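Lindholm Household Reuse Project
Progress note, October

Quick one this time, full accounts to follow. Spending is on track, 2000 of the grant gone so far, mostly shelving and the van.

Where we are
Drop-off point on Drelgate open four mornings a week now. Busy. Kitchen things move fast, bedding less so. We stopped taking mattresses – no room, and the disposal fees were eating the transport line.

Corina Camenzind has taken over the booking sheet from me, which has helped alot. Referrals from Bulla slow in the summer, picking up again. Six households still waiting on a cooker.

Small items
Tableware and plant pots go out without a referral. Same for new toothbrushes and other bathroom bits. Uptake good, esp. with people just moved in.
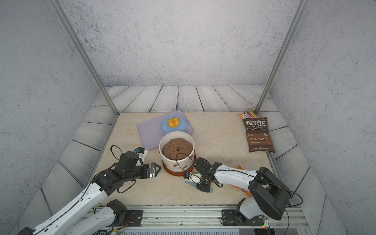
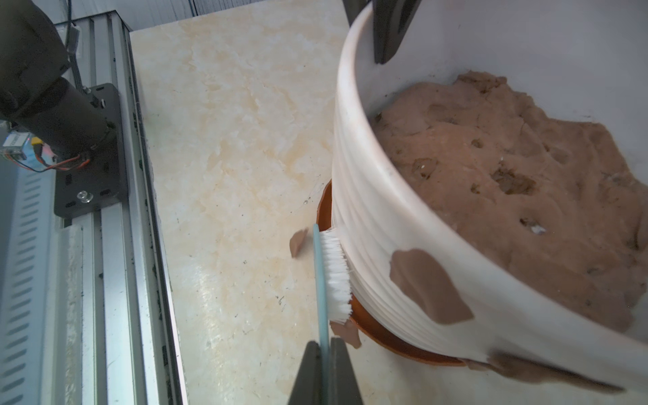 Plate on its tray, then a toothbrush against a white pot.

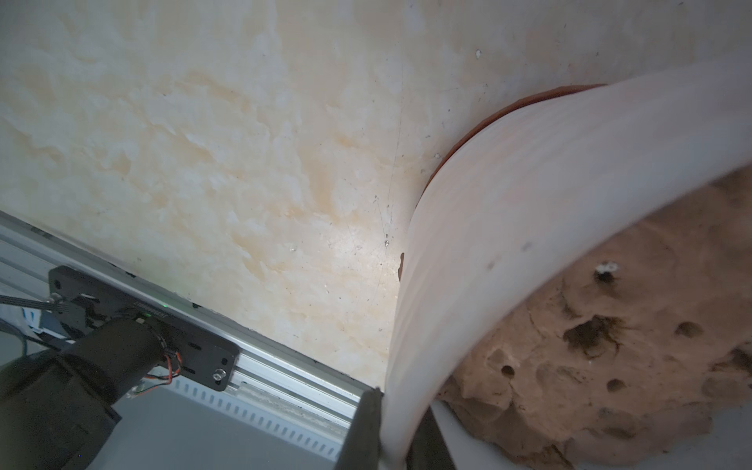
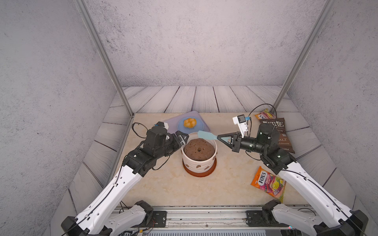 Problems
Van off the road for part of the month. Clutch. Stilline lent us theirs for the big deliveries but we had to push some back, and two families were not happy about it. Fair enough.
Storage is damp at the far end. Landlord told, no reply yet. Have moved teh linens up to the top shelves for now.

Next
Ask for the remaining 3000 to be released before winter – the cooker backlog needs it. Evening opening, if we can staff it. New leaflet is with the printer, will send copies when they come.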